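Chapter 2
Knitted Fabrics and Embroidered Motifs
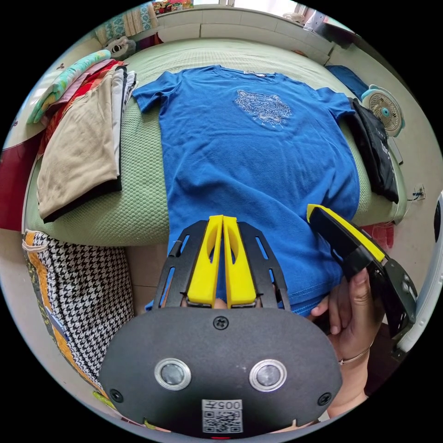 Knitted fabric is made of loops, and each loop can change shape when the cloth is pulled. Embroidery thread cannot follow this movement. A motif stitched on the chest, such as the tiger head on the blue t-shirt, therefore forms a stiffer patch within a softer cloth. If the stitching is dense, the fabric at its border puckers after washing. Fine outline stitching puts less strain on the ground fabric and needs a lighter backing.

Mangubat (Hendthorpe trials) compared backings of 80 and 40 grams per square metre under outline and filled motifs. The results are set out in Section 2.4.

This chapter covers loop structure, stretch and recovery, choice of backing, and thread tension. Seams and hems are left to Chapter 3 — apart from the neckline, where the collar rib affects how close a motif may be placed.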